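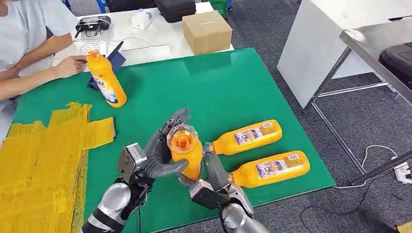

Nernville shop gets its two-handed robot back to work after a wrist swap

September 8, 2024

I stopped by the Tridari shop in Nernville this week to see how the repair on Skullbridge was coming along, and I'm happy to report that the old girl is picking things up again! (Skullbridge is what the crew calls their two-handed robot. I asked where the name came from and got three different stories, so pick whichever you like.)

If you've been following along, you'll remember that the left wrist started drifting back in the summer. It would line up fine first thing in the morning, then by lunch the hand would be closing a little low and a little late. Geert Peeters, who looks after the machine, spent a good while blaming the software. He reloaded the settings, reloaded them again, and even ran the hand overnight with nothing in it. Then he took the wrist actuator off and found a worn coupling inside. "I owe the software people a cake," he told me. As of my visit the cake had not shown up.

The replacement part came to $490, and the job itself took most of an afternoon. Most of that went to the cable that runs down the forearm. It has to be tucked just so, with enough slack for a full turn of the wrist but not so much that it rubs. Geert got it wrong the first time and had to pull the cover and do it over. He's marked the right spot on the cable with a dab of paint now, and there's a note in the service log for whoever has to do it next.

After the wrist went on, the hands had to be taught where they were again. I had figured this was a matter of pushing a button, and it's really not. Each finger gets opened and closed all the way, then the wrist goes through its range, and then the two hands are brought together around something so you can check that they agree on where the middle is. If they don't agree, one hand ends up shoving and the other ends up chasing. Geert uses the orange bottles for this part, with one held upright between both hands over the green mat. The clear cap makes it easy to see which way the thing is leaning, and the rounded body is fussy enough that a bad setting shows up right away.

Uzma Jafri runs the checkout after any repair, and she's the one who decides when the machine goes back on regular duty. Her routine is 78 grips with the two hands together, and every one of them gets written down, including the ugly ones. She is strict about this -- a grip that looks fine but needed a nudge from a person goes down as a miss. I watched for a bit and would have been a lot more generous, which is probably why I don't have her job.

She starts with the bottle standing up, then moves on to bottles lying on their sides, which are harder. The fingers have to come down closer to the mat and the hand has a lot less room to work with. Before the repair, that was where the left hand kept falling short. Uzma showed me the first page of her new sheet and the left-hand column looked a whole lot like the right-hand one, so that's good news. She still wants to see the full run on two different days before she signs anything, and she wants one of those runs to come late in the afternoon, when the trouble used to start.

There's a change to the regular upkeep, too. Until now the wrists were opened up only when something seemed off. From here on, both of them get looked at every 800 hours of running time, with a shorter check of the screws and the finger pads in between. The short check takes 20 minutes if you have your tools laid out and a bit longer if you're me (I was allowed to do one finger -- one! -- and I had the wrong driver). The pads just get wiped down with a damp cloth and looked over for nicks. Geert used to swap them on a schedule, but he says they were lasting a lot longer than he gave them credit for.

The right wrist is next. It hasn't given anybody trouble, but it's the same age as the left one and Geert doesn't trust it. He has a second coupling on order from Soomro and plans to put it in come November, when the work slows down and the machine can be down for a day without anyone calling him about it. Uzma would like it done sooner. They were still going back and forth on that when I left.

For the other shops running the same kind of arms, Geert said he's glad to share his cable notes and a copy of the log pages. Leave word at the front desk and he'll get back to you, though probably not before lunch. I'll stop in again when Uzma's second run is finished and let you know how the numbers came out.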